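Tevdale Canoe and Small Boat Club
Minutes of the equipment and river meeting, 3 August 2021
Held in the boat shed, upper floor
Chair: Nele Leemans

1. Minutes of the July meeting
Approved with one correction. Under trailers, "rear bunk" should read "rear roller."

2. Landing stage at Presville
The upstream float has taken on water and sits lower than the rest of the stage. The seal around the inspection plate has failed. The float will be pumped out in place, the plate refitted with a new gasket, and the level checked after a week. If it has dropped again, the float comes out for the winter. Until then, loaded canoes are to be launched from the gravel and not from the stage.

The handrail bolts were also discussed. Two are badly corroded and will be replaced in stainless. The others are sound.

3. Royalex hulls
Both of the older tandem canoes were inspected. The green hull has worn through the outer vinyl at the stern and the foam core is showing. It is withdrawn from use until skid plates are fitted at both ends. The red hull has surface scratches only and stays on the rack list.

Ash gunwales on the red hull need oil. The meeting preferred thinned boiled linseed for the first coat, full strength after that. Screws at the bow deck are to be backed out a half turn before oiling and tightened once the wood has dried.

4. Trailer
The trailer plate gives a maximum gross weight of 600 kg. Loaded with canoes, paddles and the gear box for the Flonmont trip, it weighed 481 kg at the public scale. The load is within limits, but nose weight was too light and the trailer wandered at road speed. The gear box will be moved forward of the axle. The secretary will mark its position on the frame with paint.

Bow and stern lines are required on every hull, in addition to the straps over the bars.

5. Flonmont trip
Four canoes are confirmed. Put-in is below the weir. The portage on the left bank is open again, although the path is soft at the lower end — carts will not be of much use there. The gauge must be read on the morning of departure and the reading passed to the trip leader before boats are unloaded. 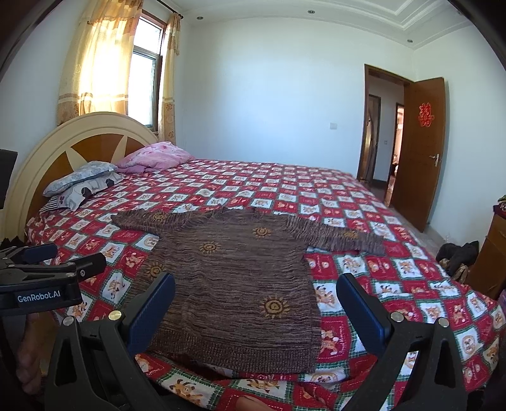 Clothing for the trip follows the cold water list, whatever the air temperature. Cotton is not accepted as a base layer. Each paddler carries one full change in a dry bag, lashed to a thwart, and the change must include a thick top layer. A knit sweater, such as the brown one with the yellow suns, counts as that layer if it is wool. Paddling jackets are worn over the base layer and under the buoyancy aid.

6. Spray decks
The Verschueren quote covers two fitted decks, with snaps or with lacing. Lacing was chosen. It avoids a row of holes close to the gunwale and can be adjusted on the water. Measurements are to be taken with the hulls upright and the yokes in place.

7. Any other business
The spare paddle in rack C has a split blade and has been removed.

The next meeting will be set after the Flonmont trip. Items for the agenda go to Nele Leemans.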